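Filling Clarkance Hall: A Report on One Chamber Concert and Its Audience
Final project, Introduction to Concert Management
January 2019

1. What we set out to do

Our group of four was asked to promote one real concert and report on what worked. We were assigned the Sondia Quartet, a string quartet in its second season, playing a single evening at Clarkance Hall. The hall has 400 seats. The quartet's previous appearance there had sold 214 of them, and the players told us this cheerfully, as if it had been a good night. By the standards of chamber music in our town it was.

The program was two quartets everyone knows and a new piece called Riviere, eleven minutes long, in which the cellist taps the instrument more than she bows it. Our first meeting was spent deciding whether to mention the tapping on the poster. We did not mention the tapping.

2. The plan

We had a budget of 929 dollars, left over from a student activities grant, and we split it before we had any idea what things cost. Printing took the biggest share. We ordered 200 posters, which is far more than there are places in town to hang a poster, and I can report that the laundromat will take two but not three.

The rest went to a radio spot on the campus station, a small ad in the concert hall's own newsletter, and a reception after the show.
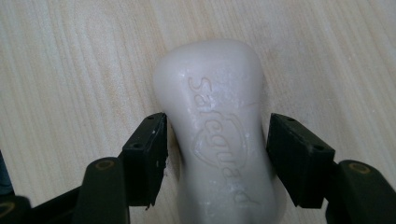 Ticket prices were set by the hall and we had no say in them. We did get permission for a student rate at the door, on the condition that we handle the student IDs ourselves. This meant two of us missed the entire first half standing in the lobby with a cash box.

3. Reaching people

The course textbook says to define your audience before you spend any money. We did it in the other order. Once the posters were up, we made a short survey and asked students outside the dining hall whether they would go to a string quartet concert. Most said yes. We have since learned that people will say yes to anything if they are on their way to lunch.

What sold tickets was the open rehearsal. The quartet played through Riviere in the music building on a weekday afternoon, stopped whenever they felt like it, and argued in front of everybody about a tempo. The people who came asked questions for half an hour and several bought tickets on the spot. It had cost us nothing and was the second violinist's idea. We are claiming it as part of the marketing strategy.

The radio spot ran during a show about motorcycle repair.

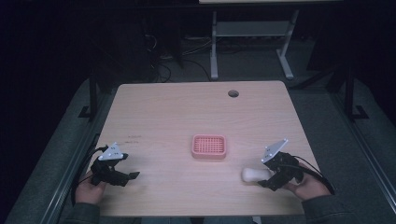

4. The evening

The quartet's van was late and sound check was short. The page turner we had arranged was not needed — the players use tablets with foot pedals — so she was reassigned to hand out programs, and did it very well. The printed programs spelled the name of the hall correctly and the name of the new piece two different ways.

The audience was older than we had planned for and friendlier. Riviere got the longest applause, along with one complaint, delivered to me in person at intermission, about the tapping.

5. Results

We sold about 60 more tickets than the previous concert. The Zoller Room, where we held the reception, was too small for everyone who stayed, and the cheese was gone before the players had packed up.

6. What we would change

Order fewer posters. Ask for the student rate at the box office as well as at the door. Hold two open rehearsals, one of them in the evening for people with jobs. Read the program aloud to someone before it goes to the printer.

The quartet is due back in March with a different program, and the hall has asked whether we still have any tape.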